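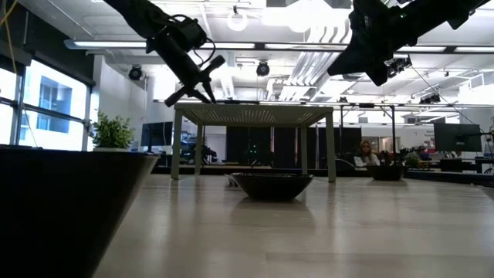 Phone stopped getting system updates after I left the beta
Posted by Nest Phillips

I have a Clusberg phone and in March I joined the beta for the new system version. After 2 weeks I left the program, but now the update page always says "Your device is up to date", with the old beta build. I keep the phone beside me on a light wooden table, and with a glossy top like the one in the photo, the lamps reflect so much that I see the small error messages too late. One of them was code 52. Must I erase everything to return to the stable version?

Fahmy
Yes, I am afraid so. Going from beta to stable needs a full reset. Make a backup first – photos and messages separately – and charge the battery. The stable package on my phone was 984 MB, so use Wi-Fi.

Skisevent
just wait, mine fixed itself

Worside
It depends on the build. If the stable version is newer than your beta, it can install over it without erasing. I waited four days and it came in the night. Code 52 I had also, when the storage was almost full. Delete some videos, restart and check again before you do the reset.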